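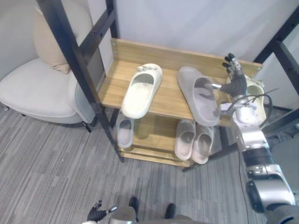
Que loue-t-on exactement quand on loue un robot domestique ?
On loue un service complet : la machine, ses mises à jour, son entretien et un certain nombre d'heures d'accompagnement, le tout réuni dans un contrat dont le matériel ne forme qu'une partie.

Chapitre 7
Choisir une offre de robotique de service

Vous voilà arrivés au chapitre que beaucoup d'étudiants attendent, et je les comprends ! Après les articulations, les capteurs et la commande, nous allons enfin parler d'offres, de prix, de contrats, de tout ce qui se trouve dans une brochure – et surtout de ce qu'il faut y chercher quand on doit conseiller un client.

Notre fil conducteur sera l'offre Clunder, proposée par la société Drelov aux résidences et aux hôtels. Elle comprend un robot à deux bras, des mains à plusieurs doigts et une bibliothèque de tâches que le client active à la carte : ranger des chaussures, remettre un coussin en place, débarrasser une table basse. Nous la comparerons plus loin à celle de Tanabe, moins chère mais limitée à une pince simple, et nous garderons Roliston pour l'étude de cas qui termine le chapitre.

Commençons par le rangement des chaussures, tâche modeste en apparence, que je vous demande de prendre très au sérieux. Un chausson est un objet souple, creux, de forme variable. Une main articulée peut le saisir en appuyant le pouce sur la semelle intérieure, comme le fait ici la main droite avec le chausson gris, sur la tablette du haut. Il faut encore l'incliner, passer à côté des voisins sans les bousculer et tenir compte de la planche relevée à l'arrière du meuble, qui réduit la place laissée aux doigts. Un acheteur pressé lira « rangement » dans la brochure et passera à la ligne suivante (j'ai moi-même été cet acheteur, il y a bien longtemps). Vous, vous demanderez quels types de chaussures sont couverts, à quelle hauteur et sur quels meubles.

Vient ensuite la question du tarif. La formule de base de Clunder est facturée 2 000 euros par mois, avec deux visites de maintenance par an. Le montant impressionne, mais il ne veut pas dire grand-chose tant que l'on ignore combien d'heures la machine travaillera, qui la surveillera pendant ce temps et ce que coûtera l'ajout d'une tâche nouvelle. Nous apprendrons à reconstituer ce coût ligne par ligne, avec un simple tableau et un peu de patience.

Avant d'aborder la section 7.1, prenez une feuille et choisissez une pièce que vous connaissez bien – votre entrée, par exemple. Notez les objets qui s'y déplacent chaque jour, puis ceux que vous confieriez volontiers à une main mécanique. Gardez cette feuille, elle servira de cahier des charges dans les deux premiers exercices.

7.1 Lire une fiche de service

La fiche de service est le document annexé au contrat qui décrit, tâche par tâche, ce que le fournisseur s'engage à faire exécuter par la machine.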